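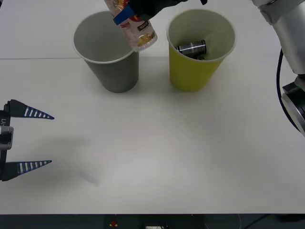 Wednesday, late

Long day on the written rules. Jaime wanted the sorting page finished before the weekend and I only got as far as section two, so it'll carry over.

The sorting task reads simple on paper. Two cups, gray and yellow, one object into each. The old sheet said "place items in the correct cup" and that was the whole instruction. Fernanda asked three people at Bakulus what they thought it meant and got three answers. One thought correct meant by size, one thought by color, and Tomás figured any cup would do as long as it was a different one each time. All three had been running sessions for weeks under the same task name.

New wording, as it stands tonight:

The operator says out loud which item goes to which cup before either arm moves. The arm that isn't working stays open and still at its own side of the table. No handing over between arms unless the task name says handover. An item is let go only when its lowest point is inside the rim, or when it is resting on something. If it won't fit, the operator stops and marks the run as stopped. Nobody presses it in.

I had a long argument with Amândio over that last one. He says a bottle in a paper cup is always going to be top-heavy and the honest thing is to let it tip and keep the run. I said keep it, fine, but it has to be marked. He doesn't mind marking. What he minds is the word "failed," and he has a point, so we settled on "stopped" and "tipped" as two separate marks. I still need to write down who decides when it's close. Probably the operator, with a second person checking 13 runs out of every 200. Jaime picked 13 and I didn't ask.

Then the table. The rule says clear before each run, and people read that as no big items. There was a small mark on the white top today, toward the front, a smudge or a thin piece of something clear, hard to tell against the surface. I've added a line: wipe the top and look at it from the side, then start. It adds maybe a minute. Salvador thinks it should be once an hour. I left it at every run for now and we can loosen it later.

Speed limits I didn't touch. The Clalosholm people want 90 percent of normal speed when a person is at the table and I want a lot less than that. It needs a proper talk, with the safety sheet in front of everyone, and Fernanda should be there. Until then the old limit stands and I wrote that in bold at the top of page one.

Also open: what to do about the 4,000 runs already saved under the old sheet. Tomás would throw them out. I'd rather label them "old rules" and leave them alone. Asked Jaime, no answer yet.

Home by eight. Leftover rice. Need to call the dentist tomorrow, and bring back the label printer I borrowed from Amândio's desk.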